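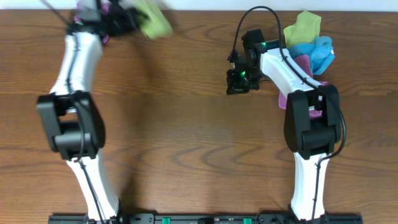

Removing white rings from a wooden table

A white ring from a hot cup is moisture caught in the finish, and in most cases you can take it out at home. If the mark is dark, the water has reached the wood and these tips will not help much.

Try the hair dryer first. Keep it on the lowest heat and move it all the time, 3 or 4 minutes, then let the place cool and look again. My table needed two rounds.

If the ring stays, use an iron without steam. Put a folded cotton cloth on the mark and press for a few seconds only – longer can soften the varnish.

Old ring, more than some months? Rub a little plain white toothpaste with a soft cloth, always along the grain, and wipe with a damp cloth after. Test it under the table first. Vittoria Sorrentino wrote to me that mayonnaise left overnight did the same for her, but I did not like the smell.

For waxed tables, finish with a thin coat of wax and buff it after one hour. A 500 ml tin lasts me for years.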